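Tastari Support Portal
Ticket 41-30: Two-arm demo cell, right arm pauses before open day
Status: Resolved
Product: Tiller cell controller
Site: Brultent, ground floor demo room
Priority: High (visitors in December)

Original report

Hi team! We're getting the two-arm cell ready for our December open day and I'm so excited about this one. The demo is simple: visitors watch the left arm bring its open gripper in over the table while the right arm lowers its tool to just above the surface, and then the two trade places. The trouble is that the right arm pauses on the way down. It doesn't fault, it just sits there for 30 seconds with its tip in the air and then carries on as if nothing happened. In a rehearsal that's fine. With a room full of middle schoolers it's going to feel like a year.

Controller log says "wait: peer ready" each time. Left arm reports ready according to its own page.

Attaching where things stand on the bench. Left gripper open, right one closed with its fingers down, black leads lying on the table. 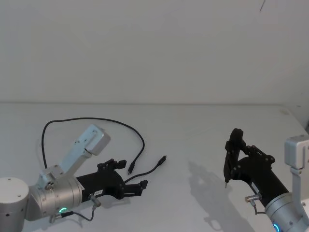

Reply from Tastari Support

Thanks for the clear report, and the demo sounds great. "Wait: peer ready" means the right arm is asking the left for a handshake and not getting it in time. 30 seconds is the default timeout, after which Tiller lets the move go ahead at reduced speed. Please try these in order and write back with what you see:

1. Open the Peers page and check that both arms are listed.
2. Compare the program revision on each arm. They have to match.
3. Run the handshake test with both arms parked and send us the count of missed replies.

Customer update, 10:20 a.m.

Both arms listed. Program revision does NOT match! Left is on 41, right is on 68. I remember loading the Pirzada demo pack on the right arm when we added the visitor sequence, and I must have skipped the left. Handshake test missed 2 replies before I stopped it.

Is it safe to load 68 on the left with the gripper still mounted? I'd love to leave it on, the alignment took me most of a morning.

Reply from Tastari Support

Yes, leave it mounted. Park both arms, load the pack on the left, restart the controller and run the handshake test again. Please check the tool profile afterward, as a new pack can reset it to the default.

Customer update, 2:45 p.m.

Loaded, restarted, tested. Zero missed replies, and you were right about the tool profile: it had gone back to default on the left arm, so I picked ours again from the list. Then I ran the full sequence at demo speed and the right arm came down in one smooth move. It's lovely to watch, the timing between the two is exactly what I was hoping for.

Adding one more of the bench, with the label on the left gripper (I can read 87-1) for your records, and the right arm's pointed tip over the table.

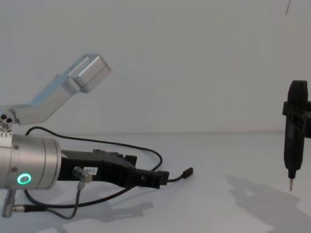

Resolution

Cause: program revisions differed between the two arms, so the handshake timed out.
Fix: loaded revision 68 on the left arm, restarted the controller, selected the tool profile again.
Follow-up: Tiller should warn when revisions differ. Passed to the product team as a feature request.

Customer comment on closing

Thank you so much! One request while I have you: could the timeout message show up on the big status page too? Our hosts will be standing next to that screen all day, and they won't have the log open.

Reply from Tastari Support

Good idea, added to the same request. For now you can pin the log panel to the status page under Display, Panels. Have a wonderful open day!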